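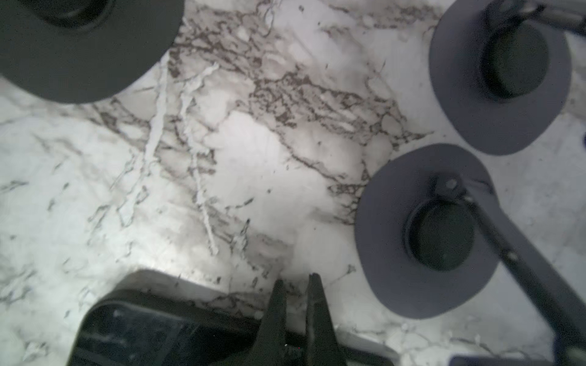
The marble, dark vein and all, with the grey bases on it

6 July 2023

I can't stop looking at it. I went in first thing this morning in my dressing gown, meaning only to open the blind, and I was still standing there when my tea had gone cold. The dark brown vein is the best part by a mile. It goes off on a slant and then breaks up into lots of little lines like a web, or like the mud at the edge of the reservoir in a dry summer. Cúc says it looks like a river on a map and now I can't see anything else. So it is the River Misell, after the stream behind Gran's old house, and that is what it will be called for as long as I live here!

The white one is lovely too, in a quieter way. It wriggles along on its own as if it had nothing to do with the rest. I hadn't noticed it at all in the yard at Moser, where it was propped up in bad light and I was mostly worrying about the price. (£514 with the offcut discount. I have written it down here and shall never mention it again.) The man did tell me that veins look different once a slab is lying flat, and I nodded politely and thought it was just something they said. He was right, and I take it back.

2570 mm long, and it fits. I measured that wall 7 times and still lay awake over it.

Spent most of the afternoon on the arranging, which I had been looking forward to for weeks. Got the round grey bases up on the marble and pushed them about for ages. Slate grey on white and brown is just right – I was afraid it would be too gloomy, but the grey picks up the thinner veins and it all looks as though somebody planned it. I do like the plain wide shape of them, the flat rim and then the middle standing up. The darker round one is the odd one out for colour, nearer charcoal, and I moved it to the left to see if it would bother me there. It doesn't. I might even prefer it.

The rods are more of a puzzle. They stick out a long way, and whichever way I turn the things one of them ends up pointing at the door. There's a small round knob on the collar of one and I spent a good while fussing with that and got nowhere much. Cúc thinks they should all face the same way. I think it looks more cheerful when they don't. We left it at that and had toast.

She came over on the Histen bus with a bag of broad beans and a cushion she says is on loan. I'd forgotten how good she is at being in a half-finished room. She just sat down on the paint tin and started saying what she liked. She wants me to leave the whole of the river showing and keep everything to the sides, and I can see what she means, although it does cut down the space. Perhaps I could keep the middle clear until November, when Mum comes, and then see how we get on with Christmas things and so forth.

Things to do:
felt pads, the thick sort, for under the bases
ring Moser about the sealer, how long to leave it between coats
find the soft cloths (box in the Ilthorpe pile?)
lemon juice – keep well away!!
give Cúc her dish back

Must also decide about the wall behind. I had been set on green and now I'm not sure. I held up 2 of the paint cards against the stone before supper, and the green made the brown look muddy, while the warm white made it glow. The warm white was the cheap one as well, so for once my taste and my purse are on the same side.

Beans with butter and mint for supper. Went back in afterwards with the lamp off, just to see it by the window. The dark vein went almost black and the pale one was the last thing I could make out. Bed now, and I'm doing the felt pads before breakfast.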